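From: Selamawit Beyene
To: Ayele Street Walkers list
Date: 24 September 2020
Subject: Re: [walkers] shoes, again

Kedir Yilma wrote:
> I have now read eleven messages on whether a person needs
> special shoes to walk around a reservoir. My grandfather
> crossed two mountain ranges in sandals cut from a tire and
> never once used the word "pronation."
>
> Could whoever has strong feelings please write them down
> in one place so the rest of us can go back to arguing about
> the start time?
>
> Kedir

Kedir, I have strong feelings, so I suppose I've been volunteered.

For the newer people: we walk the reservoir loop, the long way, past the pump house and back by the orchard road. The club has 141 names on the list and on a good morning nine of them show up. Of those nine, at least four would like to tell you about their shoes.

I belonged to that group for a while. Two winters ago I went to the Kollero shop and let a very serious young man film my ankles on a treadmill. He showed me the film in slow motion. I don't recommend it. I left with a pair of Brutevero trail shoes that had a plate in the sole and a small booklet, and I wore them until the plate began to click on every left step. Liya Kassa walked behind me for a month and says she still hears it at night.

After that I went back to plain canvas, which is what I wore before I knew anything.

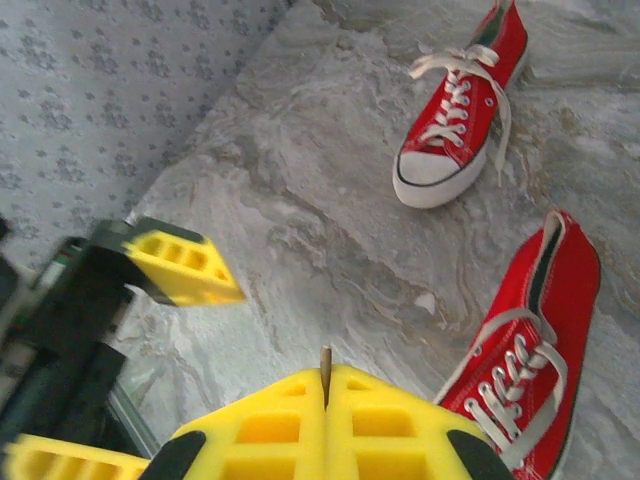

Selamawit Beyene – walks list, shoe correspondent (unpaid)

My case for canvas is short. You can feel the ground, so you stop stamping on it. They go in the wash. When they wear out you are sad for an afternoon and then you buy the same ones again, if the company hasn't improved them in the meantime.

The case against is also short, and Waltraud Leitner has made it to me in person, loudly, while standing in the creek in dry boots. Canvas lets in everything. Below the spillway from December on you'll have wet feet by the second gate and you will keep them until lunch. Waltraud is right about this. She is also right that flat soles are no good on the clay bank after rain, and I have the coat to prove it.

So, for the record, and in one place as requested:

On the paved side, wear whatever you like. Abenezer Negash does it in office shoes and passes me every time.

On the orchard road, anything that laces. The slip-ons keep coming off in the ruts and then we all have to stand there.

On the clay bank, borrow some tread or take the upper path. The upper path adds ten minutes and a dog named Lulo, who is all talk.

Socks matter more than any of it. Thin cotton ones are how you get blisters, whatever you paid for the shoe. I wear wool ones all year and put up with the remarks.

If something rubs, stop and fix it when you first notice. I know the group is getting away from you. We'll be at the bench for ages anyway while Kedir explains the dam.

I have nothing to say on insoles. Liya has a good deal to say on insoles and will answer off the list, please, off the list.

As for the start time, I'm for seven. I was for seven last year too. The people who want eight keep telling us how lovely the light is at eight, and I'm glad they've seen it, but by then the cyclists are out and one of them has a bell he's very proud of.

Also, somebody left a gray thermos at the pump house. I have it. It still had tea in it, and I've dealt with that.

Selamawit

--
walkers mailing list
To leave the list, write to the list owner. To leave the shoe thread, I'm afraid you have to leave the list.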